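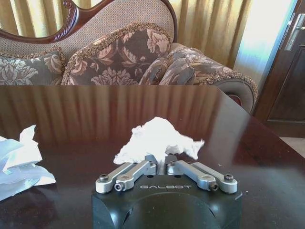
휴지 한 장에 600번, 원격조종 시연은 어디까지 가르치나

케빈 타마요(Kevin Tamayo)는 인터뷰를 시작하기 전에 조건을 하나 걸었다. '로봇이 배운다'는 말을 제목에 쓰지 말아 달라는 것이었다. 그는 가정용 로봇 조작 기술을 개발하는 수벤(Suven)에서 시연 데이터 수집을 맡고 있다. 조종사가 원격으로 로봇 팔을 움직여 식탁을 치우거나 물건을 옮기면 그 과정이 카메라 영상과 관절 값으로 남고, 모델은 그 기록을 따라 하도록 훈련된다. 그의 팀이 지난 2월부터 붙들고 있는 작업은 구겨진 휴지를 탁자에서 집어 드는 일이다.

기자는 이런 종류의 시연 영상을 볼 때마다 같은 의심을 한다. 화면에서 로봇이 휴지를 집었다면, 집은 주체는 로봇인가 사람인가. 타마요는 질문을 다 듣기도 전에 대답했다.

"사람이죠. 수집 단계에서는 전부 사람입니다. 판단도 사람이 하고, 망설이는 것도 사람이 합니다. 손가락만 금속이에요. 그걸 흐리게 말하는 회사가 많은데, 저희 홍보 자료도 깨끗하다고는 못 하겠습니다."

그렇다면 기록에는 무엇이 남느냐고 물었다. 그는 손목 쪽 카메라의 시야, 손가락이 벌어진 정도, 팔의 궤적이 남는다고 했다. 왜 그쪽으로 다가갔는지, 왜 잠깐 멈췄는지는 남지 않는다.

"숙련된 조종사는 휴지를 잡기 전에 살짝 멈춥니다. 솟아오른 부분을 찾는 거예요. 데이터에는 그냥 속도가 줄었다고만 찍힙니다. 모델이 거기서 '솟은 데를 찾아라'를 읽어 낼 수도 있고, '탁자 근처에서는 쉬어라'를 읽어 낼 수도 있어요. 후자로 배운 모델을 저는 여러 번 봤습니다. 빈 탁자 위에서도 공손하게 쉬더군요."

휴지는 왜 어려운가

겉으로 보기에는 쉬운 과제다. 가볍고, 깨지지 않고, 떨어뜨려도 누가 다치지 않는다. 그런데 팀은 휴지 작업 하나에 시연 600회를 썼다. 컵이나 상자를 이만큼 반복했다면 예산 회의에서 설명을 해야 했을 것이라고 한다.

타마요의 설명은 이렇다. 단단한 물건은 어제와 오늘의 모양이 같다. 휴지는 한 번 잡았다 놓으면 다른 물건이 된다. 조종사가 세게 쥔 자리는 납작해지고, 다음 사람은 납작해진 휴지를 집어야 한다. 수집 초기에는 이걸 생각하지 못해 같은 뭉치를 하루 종일 썼고, 오후 기록이 전부 잘 눌린 휴지로 채워졌다.

"그 모델은 눌린 휴지 전문가가 됐습니다. 새로 구긴 걸 주면 윗부분만 긁고 올라와요. 그러고는 다 했다는 듯이 팔을 듭니다."

탁자도 문제였다. 광택이 있는 어두운 상판에는 주변이 비친다. 사람 눈은 반사를 알아서 무시하지만 모델이 그런다는 보장은 없다. 뒤쪽 커튼의 세로줄이 상판에 비치면 모델이 그것을 위치의 단서로 삼을 수 있다는 것이 그의 걱정이다. 확인했느냐고 묻자 그는 커튼을 걷고 한 차례 시험했는데 성공률이 떨어졌다고 했다. 다만 조명도 함께 바뀌었으니 커튼 탓이라고 단정할 수는 없다고 덧붙였다. 기자가 보기에 이 업계의 발표에서 가장 드물게 듣는 종류의 문장이었다.

조종사 네 명, 버릇 네 가지

수집에는 조종사 네 명이 참여했다. 원격조종 장비와 기록 소프트웨어는 협력사 클레비에(Clevier)의 것을 쓰고, 기록을 잘라 구간마다 이름을 붙이는 도구는 사내에서 만든 쿠테르(Kuter)다. 쿠테르에는 조종사별로 궤적을 겹쳐 보는 기능이 있는데, 타마요는 이 화면이 제일 불편하다고 했다. 누가 조종했는지 한눈에 보이기 때문이다.

한 명은 늘 오른쪽으로 돌아서 들어간다. 다른 한 명은 수직으로 내려온다. 세 번째 조종사는 손가락을 끝까지 벌린 뒤 접근하고, 나머지 한 명은 필요한 만큼만 벌린다. 네 사람 다 휴지를 잘 집는다. 문제는 모델이 이 네 방식을 섞을 때 생긴다.

"오른쪽 접근과 수직 접근의 중간은 좋은 접근이 못 됩니다. 그냥 어정쩡한 각도예요. 그래서 처음에는 방식을 통일하라고 지시했습니다. 그랬더니 기록은 예뻐졌는데 물건이 조금만 다른 데 있어도 못 하더라고요. 지금은 다시 풀어 줬습니다. 어느 쪽이 맞는지는 아직 모릅니다."
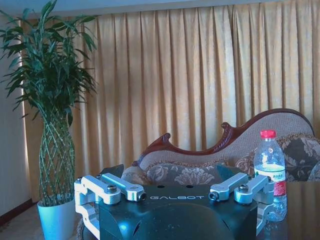 통일 지시를 거둔 뒤로 팀이 새로 넣은 규칙은 주변 물건을 그대로 두는 것이다. 실제 거실의 탁자에는 휴지 말고도 물건이 있고, 치워야 할 것과 두어야 할 것이 섞여 있다. 조종사는 마시던 물병을 건드리지 않는다. 아무도 그렇게 하라고 시키지 않아도 그렇게 한다. 모델은 그 조심성을 물려받을 수도 있고, 물병이 있는 쪽은 아예 가지 않는 버릇을 물려받을 수도 있다.

손으로 직접 로봇 팔을 잡고 움직여 주는 방식은 어떠냐고 물었다. 조종 장비를 거치지 않으니 사람의 감각이 더 잘 전달되지 않을까. 타마요는 고개를 저었다. 손으로 끌면 카메라에 사람 손이 들어오고, 사람이 느낀 저항은 사람 손목에만 남는다는 것이다. 팔이 무거워서 섬세한 동작이 둔해지는 면도 있다고 했다. 그는 대략의 경로를 잡을 때만 손으로 끌고, 잡는 순간은 원격조종으로 기록한다.

그렇다고 원격조종이 촉감을 전해 주는 것도 아니다. 팀이 쓰는 장비에는 힘을 되돌려 주는 기능이 없다. 조종사는 휴지가 눌리는 모양을 화면으로 보고 얼마나 쥐었는지를 짐작한다.

"귀 막고 노래 가르치는 거랑 비슷합니다. 잘하는 사람은 잘해요. 그런데 뭘 잘하는 건지 본인도 설명을 못 합니다."

성공률이라는 숫자

수벤은 외부 발표에서 휴지 과제의 성공률을 내세운다. 기자는 그 숫자를 여기에 옮기지 않기로 했다. 무엇을 성공으로 쳤는지 발표 자료에서 찾을 수 없었기 때문이다. 타마요에게 기준을 물으니 휴지가 탁자에서 떨어져 3초 동안 손가락 사이에 남아 있으면 성공이라고 했다. 휴지통에 넣는 것은 포함되지 않는다. 두 장이 겹쳐 있을 때 한 장만 올라와도 성공이다.

너무 후한 기준 아니냐고 하자 그는 부인하지 않았다. 오스피나(Ospina)에 있는 시험실에서 기준을 바꿔 다시 돌린 적이 있다고 했다. 집어서 통에 넣고, 탁자에 조각이 남지 않아야 성공으로 치는 조건이었다. 시도는 101회였다. 결과를 알려 달라고 했지만 그는 회사가 공개를 허락하지 않았다며 이렇게만 말했다.

"발표 자료에 안 들어간 데는 이유가 있겠죠."

실패의 종류는 들려주었다. 가장 흔한 것은 집은 뒤에 놓지 못하는 경우였다. 얇은 종이가 손가락 끝에 붙어 버리면 통 위에서 손을 벌려도 떨어지지 않는다. 시연 중에 조종사들은 이럴 때 팔을 가볍게 흔들었다. 그런데 기록을 정리하던 사람이 흔드는 구간을 조종 실수로 보고 잘라 냈다. 모델은 흔드는 법을 본 적이 없는 채로 훈련을 마쳤다.

"그 사람이 접니다." 타마요가 말했다. "쿠테르에서 깨끗하게 다듬는다고 며칠을 썼어요."

지금은 잘라 낸 구간을 되살리는 중이다. 실패했다가 바로잡는 장면도 일부러 남긴다. 다만 얼마나 남길지는 여전히 감으로 정한다. 실수가 든 기록을 많이 넣었더니 모델이 실수부터 하고 바로잡는 순서를 익힌 일이 있었다고 한다.

누구의 집에서 쓸 것인가

수벤은 이 기술이 가정에 들어가는 시점을 말할 때 '곧'이라는 단어를 즐겨 쓴다. 타마요에게 자기 집에 두겠느냐고 물었다. 그는 한참 생각하더니 주방은 안 되고 거실 탁자 정도라면 괜찮겠다고 답했다. 단, 사람이 집에 있을 때만이다.

원격조종 상태로 서비스를 먼저 내놓자는 의견도 사내에 있다. 모델이 막히면 사람이 넘겨받고, 그 기록을 다시 훈련에 쓰자는 구상이다. 기자는 그렇다면 고객이 돈을 내고 남의 조종사를 거실에 들이는 셈이 아니냐고 물었다. 타마요는 그 표현이 과하다고 했다가, 잠시 뒤 틀린 말은 아니라고 고쳤다. 손목 카메라는 휴지만 찍지 않는다. 소파도 찍고 문도 찍는다. 그 영상을 얼마나 보관할지, 조종사가 어디까지 볼지에 대한 규정은 아직 초안이라고 했다.

다음 과제는 물병이라고 한다. 단단하고 모양이 일정해 휴지보다 쉬울 것이라는 게 팀의 예상이다. 기자가 투명한 물건은 카메라에 잘 안 잡히지 않느냐고 하자, 타마요는 조종사들에게도 그게 첫 번째 불만이었다고 했다. 뚜껑을 보고 위치를 맞추는 사람이 많아서, 뚜껑 없는 병으로도 따로 수집할 계획이다. 시연을 몇 번이나 할지는 정하지 않았다.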